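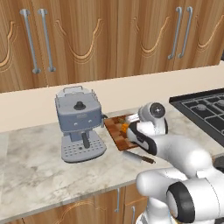
Splitting a kitchen task into stages in Ploklow
Posted by Zanele Adams

This part assumes you have finished the install page and can load a kitchen without errors. We will write a small task with one arm and one object, then replace the single success check with separate stages.

Open the task file and find the success function. By default it returns true or false at the end of the episode. That is fine for scoring, but when a policy fails it tells you very little.

Add four stages: reach, grasp, lift, place. Each one is a function that reads the simulator state and returns a boolean. For grasp, check contact on both finger pads. For lift, compare the object's height to the surface it started on. Don't use a fixed height, as counters and boards differ between layouts.

Once a stage has fired, store it. If you recompute it every step, a dropped object will erase your lift and the log will be hard to read.

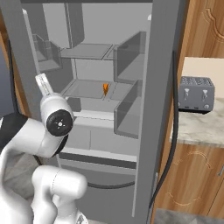 The place stage needs more care when the target is a fridge shelf. Use the shelf's own region, and leave the door bins out of it. Then add a release check — the object must be inside the region with no finger contact for 13 steps in a row. Without it, an arm that is still holding the object over the shelf will pass.

Set the episode limit to 580 steps and run the batch script. Our last run had 1,924 episodes, and 141 of them reached lift but never reached place. Gert Maluleke replayed those and traced most of them to a planner margin that was too wide for the gap between shelves. You can change it under shelf_margin in the planner config.

If place never fires at all, draw the region in the viewer and check that it moves with the fridge when the layout changes.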